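In Praise of Dressing Up for No Reason

I have a soft spot for anyone who wears a bow tie to the grocery store, and I always will.

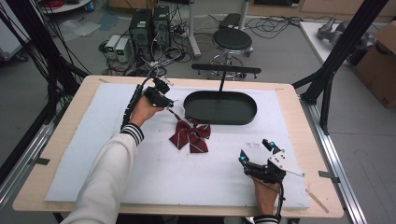
Save It for What, Exactly?

My mother kept her good scarves in a drawer for "occasions," and I can count on 2 fingers the ones I remember her wearing (lovely things, too, and such colors!). I swore I'd be different, and then last spring I found a Haslinger silk neck scarf in my own closet with the tag still on it. I'd been saving it, bless me, for 3 years.

So now I wear the nice things on plain days. I wore the scarf to the dentist, and I wore my velvet Serier jacket to pick up a prescription, and a lady in line at the Prastwood pharmacy told me I'd made her morning – well, she made mine right back. I do think clothes get lonely in drawers, silly as that sounds, and I'd much sooner see a little gravy on a good cuff than another tag still hanging there.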